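Phone Users' Circle, Covbridge branch
Minutes of the July 17, 2025 meeting

I took the minutes again, so complain to me if something's missing. There were 18 of us in the room and 2 more on the call, and we started late while we got the speaker to work.

Last meeting's minutes: approved, with one fix. I wrote that the Karam battery swap was free for everybody. It's free only if you bought the phone from the Covbridge store. Sorry about that!

Drelik trade-in offer
This took up most of the evening. Drelik will give you $244 off the new Gimach phone if you hand in a working older one, and a few of us wanted to know what "working" means. The flyer says the screen has to light up and the phone has to hold a charge, but one member was turned down at the counter over a scratched camera lens (she was pretty steamed, and I would be too). We agreed that I'll write to Drelik and ask for the full list of conditions in writing, and I'll put the answer on this page when I get it.

A couple of people asked if the monthly plan is a better deal. I'd say it depends on whether you'd keep the same carrier anyway. You can't combine it with the trade-in, so pick one.
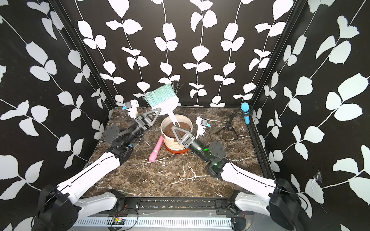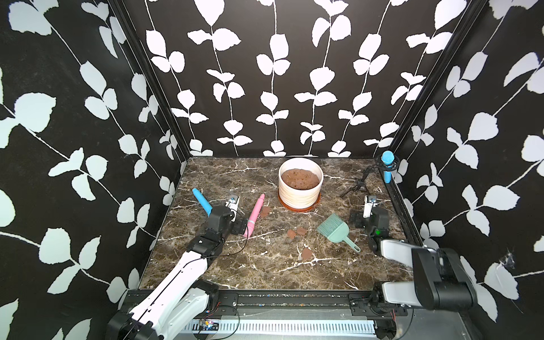
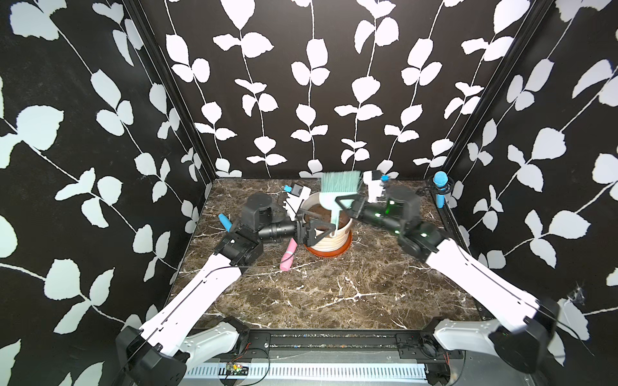 A pot of soil and patterned walls.

Gimach software update
The update is out and most of us have it. Good news first: the font size setting finally sticks after a restart, yay! The bad news is that the alarm volume got moved to a different menu, and two people slept through theirs. Look under Sounds, then More, and it's at the very bottom. If your phone says there isn't enough space, clear out the downloads folder and try again before you start deleting photos.

Group order for cases
We're going ahead with Karam, the plain ones with the raised edge. Colors are black, gray or green. I need your model name along with the color, please, as I got three notes last time that just said "the big one."

Member survey
The survey went out to all the Circle's branches and 3,019 replies came in. Battery life was the top complaint by a mile, then spam calls. We decided to do a whole evening on blocking spam calls in September.

Other business
Somebody left a white charging cable on the back table. I have it at home.
Motion to move the start time half an hour earlier: voted down.
Next agenda items to me by email, and bring your chargers if you want help with setup.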